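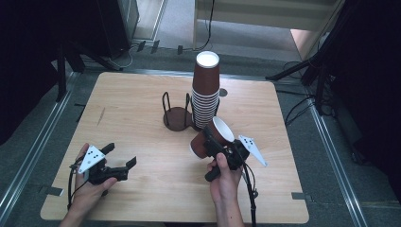

Paper cups, a wire cup holder and two hand-held grippers. The right one has a cup, the left one is waiting its turn.

House rules for recording with hand-held grippers

I've been writing up how we do things at Studness, mostly so I can stop repeating it in the hallway. If you're new to recording with the trigger grippers, read this before you touch the cups. It's all small stuff, but small stuff is what gets a whole afternoon of takes thrown out (ask me about the July batch, or maybe don't).

Before you start

Clear the table down to the things in the task. For the cup task that means the stack, the holder and nothing else. No phone, no coffee, no pen you "might need." If your tabletop has a mark or a scratch on it, leave it alone and write it in the log. Don't scrub it off halfway through a session, or your first half and second half won't match!

Next, the marker plates. Wiggle each one gently. If it moves at all, tighten it and redo the calibration, even if you did one ten minutes ago. I used to skip this when I was in a hurry and Afroza Herath caught me every single time, because she's the one who checks the tracking afterward. Keep your fingers off the dots too. Skin grease is shiny and shiny dots are bad dots.

Then the cables. Let each one hang down with some slack and swing your arms through the full reach you'll need. If you feel a tug anywhere, fix it now. Anything lying on the floor stays out of where your feet go. I push our coils off to the side and then walk my route once, which looks silly and takes 2 seconds.

During a take

Start with both grippers open, in view, and still. Count to two in your head. Then go.

One hand works, the other waits. If your left hand has no job yet, hold it open and off to the side where it doesn't block the stack. Please don't click the trigger out of boredom! Every click is recorded as something you meant to do.

Squeeze only as far as you need to. Paper cups crush easily, and a crushed cup is a bad take even if it lands exactly where you wanted it. Same if two come off the stack together. Don't shake the extra one loose, just stop, mark it and reset.

Move at the speed you'd use to pass somebody a full drink. Our old Granura guide said "slow and deliberate," and we all ended up moving like we were underwater. Normal but tidy is what you want.

If you drop something, let it drop. Don't grab for it with your bare fingers. End the take, flag it as a drop and keep the file, since Chidubem Igwe sorts the drops into their own folder and does use them.

Between takes

Swap any cup with a dented rim. Move the holder a little each time so that you aren't recording the same reach over and over. Rest your wrists after 19 takes, and stop for a proper break at 49 no matter how good you feel. The trigger hand gets tired before you notice, and then your grips get sloppy.

Logging

Write down the take number, which hand did the work, and pass, drop or redo. Add a note if anything on the table changed. I'm up to take 747 on cups and I still fill in every line, so you can too.

When you're done, put the grippers back on the shelf with the plates facing up and leave the cables loosely coiled. Tight coils wear out the ends, and we're down to our last spare.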